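Peg Board Build at the Cescombe Shop

The Talix arms moved into the back bay of our shared workshop in April, and most evenings since have gone into one job: getting two hands to sort blue parts into white fixtures. The parts and fixtures sit on a flat white board on the dark table, with the black curtain behind to keep the vision side simple. A few pictures from the bench follow.

Starting position
Both hands over the board, one on each side, with nothing gripped yet. The thin rod is the part we worry about most.
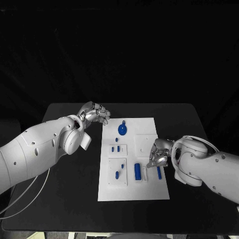 Small parts
The right hand gets the small pegs near its side. Grip force is set to 30 percent for these and we raise it for the big cylinder.
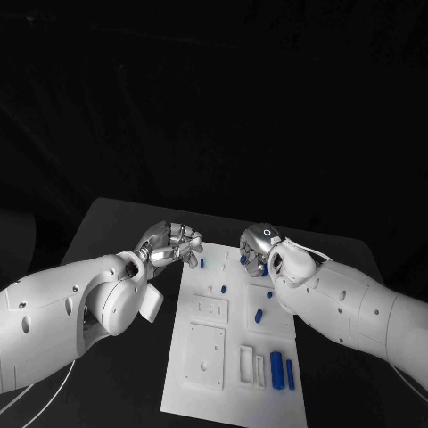
The controller is a secondhand Hofstetter unit with 2 channels, one per arm. It logs every joint move, and the counter stood at 1,393 when we last cleared it. Memory allows up to 4,000 before it starts to overwrite.

Working low on the board
Reach was the first thing we had to sort out.
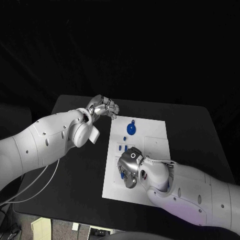 Cable routing took longer than the programming. We tried clips, then tape, then a sleeve that was too stiff at the wrist. For now the white cable on the right arm runs along the top toward the forearm, and the left arm has two that loop from underneath and trail off past the table. A proper guide for both is next on the list.

Right hand raised
The left hand stays low by the small slotted plate with the right one up over the far edge. 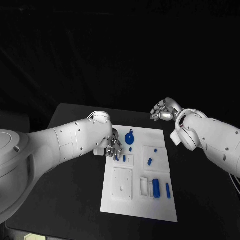 Prarnen Robot Builders Group, Cescombe Shared Workshop

Fixture files are on the shop drive in the peg board folder. If you change a hole size, save it under a new name and write the old size in the notes.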